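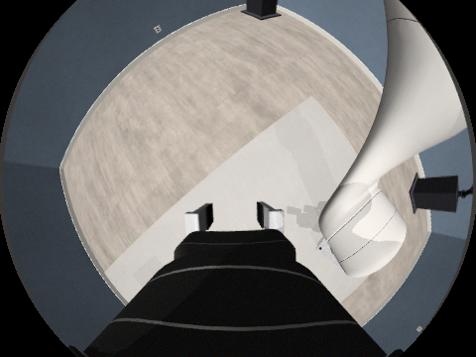 Konrad Moser wrote in after the December roundup to ask why the Brandell folding worktable had been left out, given that it costs less than the two tables that were in it and has a larger top. He had owned one for a winter and reported that the top stayed flat but that the leg locks needed attention every few weeks. His message is the reason the table was bought and tested. It was paid for at the normal price and has not been returned.

Review: Brandell folding worktable, light gray top
Updated 23/06/2020

Construction

The top is a single panel with a laminate face on both sides and a plastic edge band. The band is glued, not screwed, and on the test unit it sat slightly proud along one long side. A cabinet scraper took it down in a few minutes. The understructure is square steel tube, powder coated, with a crossbar between each pair of legs. Legs fold inward and are held by spring clips. All welds were complete. One had spatter on it that should have been cleaned off before coating.

Assembly consists of fitting the feet and bolting on the lower shelf. The instructions are a single folded sheet, and the exploded drawing on it shows an earlier version of the leg clip. Ignore step 2 if your clips have the longer tab; they arrive already fitted. The supplied hex key is soft. Use your own.

Flatness

Checked with a straightedge along both lengths, across both ends, and on both diagonals. The worst gap was on one diagonal, near the center, and would not accept the thinnest feeler gauge in the set until the table had stood in an unheated garage over a weekend. After that it would. Indoors it returned to its earlier condition. For gluing up small boxes, soldering, sewing or general repair this does not matter. For setting up a hand plane or checking machined parts, use a proper plate on top.

Stiffness

Vertical stiffness is good. A bench vise mounted over one leg pair did not produce visible sag. Lateral stiffness is the weak point, as it is with nearly all folding tables in this price range. Sawing along the length is acceptable. Sawing across the width sets up a sway that gets worse as the clips bed in. Moving the shelf to the lower set of holes and loading it with something heavy improves matters a good deal. I used two boxes of floor tile.

Florian Rainer, who has the same table in his shop, replaced the spring clips with through bolts and wing nuts. I tried this on one end only. The sway at that end was clearly reduced. Folding takes longer, and the wing nuts catch on clothing.

Surface

The finish is matte and low in glare, which helps under a strong task lamp. Pencil marks come off with a damp cloth. White glue lifts cleanly once cured. Permanent marker needs alcohol, and left a faint shadow in one spot. A soldering iron rested on the surface by mistake raised a blister, so a mat is needed for that kind of work. Small dark screws are easy to find against the pale color. Bright zinc washers are not.

The edges are square and become uncomfortable under the forearm over a long session. A roundover bit is not an option with this band. Foam pipe cover, slit and pushed on, works well enough for desk use.

Load

The printed limit on the carton is 900 N, distributed. I did not test to that figure. The heaviest item it held was a benchtop drill press, left in place for 14 days, with no permanent set that I could measure afterward.

Spare parts

Feet and clips can be ordered separately. The top cannot. An email asking about a replacement edge band was answered by Ingeborg Holzer in the parts department, who said the band is not stocked but that a generic one of the same width will fit. It did, using contact cement.

Verdict

Recommended as a second bench or an assembly surface, with the lower shelf fitted and loaded. Not recommended as the only bench for anyone who planes or saws by hand. Buyers who fold the table daily should order a spare set of clips at the same time, as shipping costs more than the clips.

Rating: 7 out of 10. One point was taken off for the edge band and two for sway.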